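Chapter 4
Where Does the Cost Go? Overheads and the Small Business

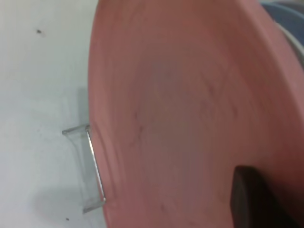
What is an overhead?

A cost the business has to pay whether it makes anything that day or goes back to bed. Rent is the usual case. The landlord of a bakery does not ask how many loaves were sold before sending the bill, and would be puzzled to be told.

In Chapter 3 we dealt with direct costs, which are the well-behaved ones. Flour goes into a loaf, the loaf is sold, and the price of the flour can be set against the price of the loaf by anyone with a pencil. Students tend to leave that chapter feeling that costing is easy. This chapter is intended to correct the impression.

The Pirkell accounts

Our main case for the next three sections is Pirkell, a small firm in Arkcombe that makes pies and sells them to cafés. It was started by Elsie Kerslake and Heather Tapsell, who had a good recipe and a firm belief that the paperwork would sort itself out. Their ingredients, packaging and wages came to 91 pence a pie. They sold the pies for £1.56 each, took the difference of 65 pence to be profit, and were pleased with it.

By February they had sold a great many pies and could not pay the electricity bill.

You may already see what had gone wrong. The 65 pence was never profit. It was what accountants call the contribution: the amount each pie puts towards the rent, the insurance, the van, the phone and the oven repairs. Only when all of those have been covered does anything left over deserve the name of profit, and in a new firm there may be very little of it. Kerslake later described the discovery as "like finding out your lodger has been eating your dinner".

Sharing it out

Once a firm admits that it has overheads, it has to decide which products should carry them. Pirkell made two kinds of pie, a plain one and a large one with a lattice top. The plain pie took up most of the oven. The lattice pie took up most of Heather Tapsell. Should the rent be divided by the number of pies, by the hours of work or by the space on the shelves? Each method gives a different answer, and each can be defended with a straight face by the person whose pie comes out of it looking cheap.

The process of dividing up overheads in this way is called absorption. The name suggests something smooth and natural, like water into a sponge. In practice it is closer to splitting a restaurant bill among people who did not all have pudding.

We shall look at three methods in turn. The first, a flat rate per unit, is quick and often unfair. The second, based on labour hours, was designed for factories full of people and works less well where a machine does most of the job and someone called Gilchrist watches it. The third traces each cost to the activity that causes it. It is the most accurate of them, and takes so long that a small firm may need to add the cost of doing it to the overheads.

Before you read on

Get hold of a household bill, your own or one belonging to somebody patient. Mark each charge as fixed (the same however much is used) or variable (rising with use). Some charges will be both, such as a phone contract with a monthly fee and a price for extra calls. Put these in a separate column and keep them, as we return to them on page 56.

Then write down how you would share the fixed part between four people living in the house, one of whom is away every other week. Compare your answer with a neighbour's. If you agree at once, try it again with the person who is away.

4.1 Fixed, variable and in between

A fixed cost is fixed only within limits. Pirkell's rent stayed the same for the first year because one unit on the Emcombe road was big enough. When orders grew, the firm took on the unit next door and the rent doubled overnight. A cost that stays level and then jumps is known as a stepped cost, and it has a habit of jumping shortly after the owners have ordered a new van.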